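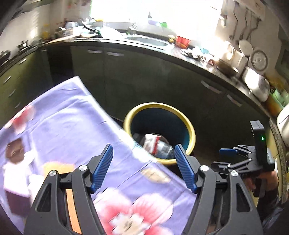 Penness board signs off first half of gripper money, second half waits till August

Penness has agreed to pay for the first batch of hand-held grippers for its home chores project, but the full order is on hold until the team can show what the spares will cost. The decision came on Friday, after a meeting that was down for half an hour and ran past lunch.

Haris Jafri, who runs the chores side, had asked for 16 sets in one go. He got eight. The rest goes back to the board in August with a proper parts list and, in the words of the minutes, "a number for finger pads that is not a guess".

Pads are the sore point. They are the soft ribbed bits that do the touching, and they wear. The supplier, Alexiou, quotes £70 for a pack. Nobody had put packs in the first budget at all. Jafri said the drawers and cupboards were hard on them but bins and laundry were fine, and that he would rather buy too many than stop work for a week waiting on a courier.

"We lost four days in spring over a bit of rubber," he said. "Four days, two people, a kitchen we'd already paid for. That costs more than the rubber."

For anyone who missed the last item on this: the plan is to record people doing ordinary jobs at home with a gripper in each hand, then use the recordings to train the arms Penness means to buy next year. No arms have been ordered. The point of starting with the hand-held sort is that it comes first and costs a lot less, and the houses can be borrowed by the day.

What was agreed

Eight sets of grippers, a set being one pair, left and right. Two spare handles. Pad packs to be bought from the running costs line for now, up to 205 packs over the life of the project, with Impi Rautiainen to sign for each order. She asked for that herself. Chargers are in the price. Cases are not and there was a bit of a row about cases.

The case row went like this. Alexiou sells a hard case for £158. Liviu Sima thought that was silly money for a box with foam in it and had brought in a toolbox from home to make the point. Relu Surdu, who drives the kit between houses, thought it was silly to carry that much equipment in a toolbox. They are trying one of each and will report back. The toolbox is winning on weight, we hear.

What was not

The other eight sets. Also the second van, also the price for a year's cover on repairs, which Rautiainen called "steep for something we can mend with a screwdriver". Surdu does most of the mending at present. He has asked for that to go in his hours, and it hasn't been settled.

There is a question over the supplier too. Badon made an offer late on, after the papers had gone round, and it was cheaper per set. But it would mean different pads, differnt batteries and a second lot of spares on the shelf. Cosmin Bogdan, who looks after the budget, wanted the Badon offer looked at properly before August and got his way. He also wanted it noted that he had asked for three quotes back at the start and been given one.

Houses and hours

The money for borrowed homes was left alone. It pays for 100 house days, cleaning up afterwards included, and a fair few of those are still to be used. Kitchens are the most booked, then bedrooms. Nobody has offered a garage yet. If you have one and don't mind strangers moving your paint tins from shelf to shelf, Sima would like to hear from you.

The list of jobs has grown as well. Bins and bin bags, bedding, washing up, putting shopping away. Each job has to be done in several homes before it counts, so the more jobs on the list the more house days go. Jafri admits the two sums were done apart from each other and don't quite meet. He is redoing them over the next fortnight.

Storage

Recordings pile up quickly. The disks bought last year are filling and Manduvine, who host the rest, put their rates up at the last renewal. Bogdan's paper has two options, more disks in the cupboard or a bigger plan with Manduvine, and comes down for the disks with one copy kept off site. That went through without much talk, people were hungry by then.

Next steps

The order for the eight sets goes in this week. Alexiou says delivery is a month, Jafri is planning on six weeks. Training for new people is half a day and will start once the boxes are here, sign up with Rautiainen, mornings only. Anyone already using the older pairs should carry on and write down each pad change on the sheet inside the lid, with the job they were doing at the time. Those sheets are what the August paper will be built on, and only three out of last month's came back filled in.

Bogdan will take questions on the budget by email. He asks that people read the paper frist.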